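Craft Room > Paper & Glue > Tips

Paper craft tips I tested before I believed them

I've been making cards and album pages long enough to have a drawer full of things that were supposed to change my life. Most of the advice that goes around gets copied from one blog to the next, and I'm not convinced the people copying it have ever peeled up a corner to see what the glue did. So these are the tips I've kept, the ones I've thrown out, and a couple I'm still arguing with.
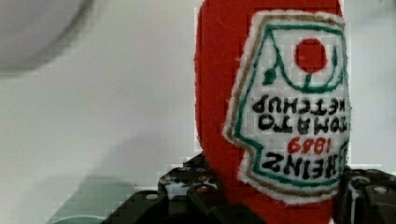 Dee Karagiannis
12 October 2019

"Acid free" on the package

I don't take this one at face value anymore. It tells you something about the paper on the day it was made. It doesn't tell you about the dye, or the glue you're going to put on it, or the attic you plan to keep it in. Buy it, sure, but if the photo is the only one you have, scan it and put the copy on the page. I've seen albums made from all the right supplies go wavy because they spent the summer over a garage.

A cheap test for color: cut a strip, tape half of it under a piece of cardboard and leave it in a sunny window. I put a batch up in June. One of the pinks had gone the color of a Band-Aid before I got around to taking it down, and it came from the expensive pad.

Glue, and what it says on the bottle

Every glue is "strong yet repositionable." Pick one. If I can slide it around for a while, I don't expect it to hold a chipboard title forever, and if it grabs right away I'm going to get it crooked.

What I do now is run a small patch test on the back of a scrap. Stick down whatever I'm using, leave it overnight, then bend the scrap both ways. The Grelell tape runner passed with cardstock and failed with anything shimmery. The coating on shimmer paper lets go and takes the glue with it, so what you need is to rough up the back a little with a sanding block. Wipe off the dust or you've just glued down dust.

Wet glue goes on thinner than you think. If it oozes out the side, that was too much. Let the ooze dry and roll it off with a clean eraser instead of smearing it around with your finger, which I still do about half the time.

Sharpening a punch with foil

You've read this one. Punch through aluminum foil a few times and the punch is as good as new. I tried it on two punches that were chewing the paper. One got slightly better. The other stayed exactly as bad as before. I think what the foil mostly does is knock off burrs and bits of sticky stuff, and if the edge is truly dull you're out of luck. Wax paper does help a punch that sticks, and I'd try that first. For a squeaky one, same thing.

Trimmer blades

I'm suspicious of anybody who says to change the blade every so many cuts. Who's keeping track? Change it when you see fuzz along the edge of the paper. Before you spend the money, though, look in the groove. Mine was packed with lint and I had already ordered blades from Zomoretti. An old toothbrush cleared it out.

If your cuts are a hair off square, check the ruler on the trimmer against a metal one. Mine was wrong. I'd been blaming my hands for years. 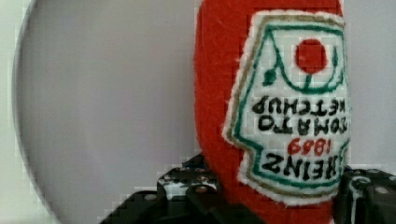
Mats and borders are where I part ways with the pattern sheets. They love to tell you every mat has to show the same margin all the way around, layer after layer, and the result looks like a target. Try a skinny layer and a heavier one together. The label on a plush ketchup bottle does this better than most kits I've bought: a thin tan line on the outside, then a bolder green one inside it, all on white, against bright red. Do the same with cardstock by cutting the thin mat barely wider than the one on top of it and letting the white show past both. And if your shape has steps or notches in it, cut the biggest layer last, by eye, with small scissors. Offsetting it by machine rounds off the corners, at least on mine.

Storing paper flat or standing up

Standing up is fine if the holder is full. Half full, the sheets slump and you'll never get the curl out. I keep 125 sheets or so in each slot and shove a piece of mat board behind them. Flat is safer but then whatever you want is on the bottom. Celtetico sells a rack for flat storage that costs more than the paper in it. A set of office trays from a thrift store does the same job.

And sort by color. I know the advice is to sort by collection. Six months later you won't remember what the collection was called, but you'll know you want a green.

Baby powder so the scissors won't gum up

Works, with a warning. It also gets on the front of your project and dulls dark cardstock. I wipe the blades with a little rubbing alcohol instead - open them all the way first and watch your fingers. Let them dry before you cut anything.

Heat tools and warped cards

People say to put a warped card under a heavy book. Fine, but let it cool first, and put a clean sheet of scrap on either side. Embossing powder that's still soft will pick up the print from whatever is pressing on it. I have a birthday card with part of a recipe on it.

Still undecided on the glass cutting mat. It's easy to clean and it's murder on blades. I'll update this if I change my mind.

Filed under: paper crafts, adhesives, tools, does it work?

We use cookies to remember your settings and count visits. By staying on this site you agree to this. OK / Read more

Contact | Copyright 2019 | Back to top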